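4.2 Picking packets from a bucket

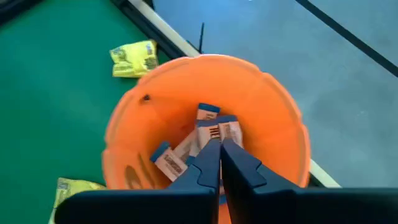 Figure 3. Wrist camera view during the bucket task.

Clearing small goods out of a deep container is routine work in a shop stockroom, and it remains hard for a two-fingered gripper. We ran the task at our Kereama site with the controller trained on the Tarkari set, using 453 demonstrations. The curved wall limits the angles from which the hand can approach, and the packets rest on each other at different tilts. In Figure 3 the fingertips are down among five snack bar packets, one of them nearly upright and another with its lower part behind the right finger. Partly hidden packets of this kind are the case we care about most, as the fingers themselves block the wrist camera at the moment it is needed.

Partington and Bright scored each attempt separately, and differences were settled by Coste. An attempt ended after 2 failed grasps. Most failures were double picks – two wrappers pinched together – and not drops. A person doing the same job feels the second packet and shakes it loose. Our controller has no such sense, and we would not yet leave it to work alone. Section 4.3 repeats the test with a shallow tray.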